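Goltside Toy Library
Colour sorting set: frequently asked questions

Last updated 22nd March

What is in the set?
Wooden cubes in red and blue, a shallow dish with a red rim, a shallow dish with a blue rim, and a rectangular metal tray. It comes in a drawstring bag with a card listing the contents. 

What age is it for?
We lend it to families with children of 2 and over. The cubes are too big to swallow but they are hard, and they do get thrown. Plenty of school-age children borrow it too, usually for games with dice or a timer.

How long can I keep it?
Four weeks, and you can renew once if there isn't a request on it. Renewals can be done at the desk or by replying to the reminder email.

How many sets do you have?
94 in circulation. The Dranitus branch holds most of them and the rest are at Paker Road. If the catalogue says "on loan" at both, put in a request and we will hold the next one back for you for a week.

How do I set it out?
On a table or a hard floor, with the two dishes side by side or one in front of the other, and the tray on the side of the child's stronger hand. Start with all the cubes in the tray and let the child move them across one at a time. A carpet works badly as the dishes rock.

What does a finished sort look like?
Red cubes in the dish with the red rim, blue cubes in the dish with the blue rim. They don't have to be stacked or lined up. 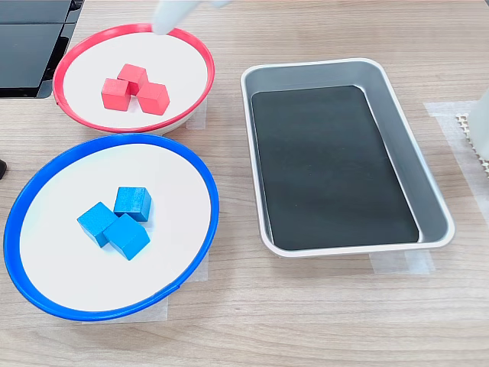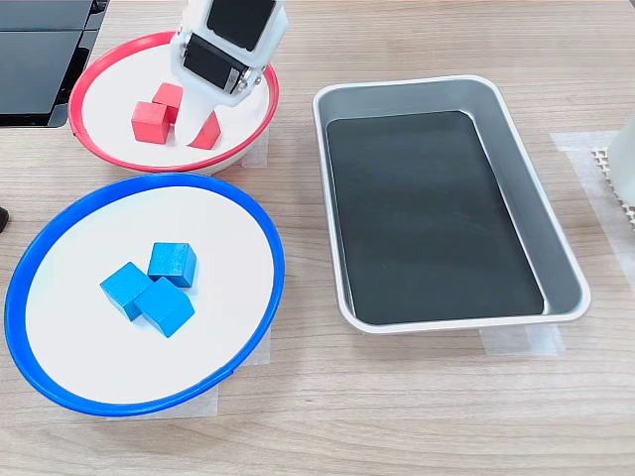

Three blue cubes in the blue-rimmed dish each time, including the next one.
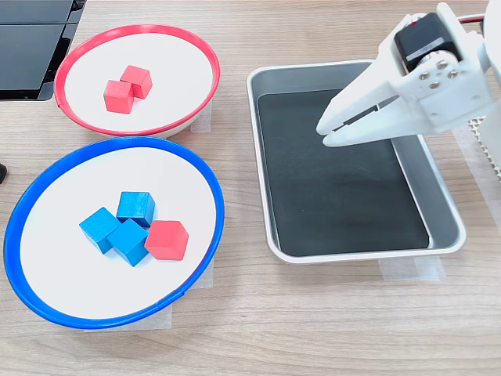
My child puts one in the wrong dish. Should I correct it? Mistakes are common in the first week or two and there is no need to step in straight away. Wait until the child stops, then ask whether everything is where it should be. With a single red cube sitting in with the three blue ones, as in the last picture, most children will spot it once they look again. If they don't, point to the rim of the dish and then to the cube. Moving it yourself is fine with very young ones.

Can a child with colour blindness use it?
Yes. Red and blue are usually easier to tell apart than red and green, which is why we stopped buying the red and green version. If your child still finds it hard, ask for a sheet of textured dots. They peel off, but please take them off before you bring the set back.

Is there anything else we can do with it?
Try filling one dish by taking turns, or hiding a cube under a cloth and asking which colour has gone. Older children can use the tray as a third place, for "not sure" or for spares. There is a sheet of games in the bag, and the Naqvi activity cards (shelf 4, borrowed separately) have a section on sorting.

How do I clean it?
Wipe the cubes with a damp cloth and dry them at once. Don't soak them and don't put them in the dishwasher, as the colour lifts. The dishes and the tray can be washed in the sink with ordinary washing-up liquid.

The colour on the cubes is patchy. Is that a fault?
No. The finish is matt and was a bit uneven from new. If it is flaking, bring the set back and we will swap it.

We have lost a cube. What do we owe?
A cube is 160p. A dish is £4 and the tray is £6. Please tell us when you return the set so the next family doesn't get a short bag. If the missing piece turns up later we will refund you, provided you have kept the receipt.

Can I buy one?
Not from us. We do sell off worn sets at the January clear-out, at the Dranitus branch only.

Is it popular?
Colour sorting sets went out 1,727 times last year, more than any other item apart from the train track.

Can nurseries and childminders borrow more than one?
Up to six on a group card. Group loans need two weeks' notice and have to be collected from Paker Road, where there is parking at the back.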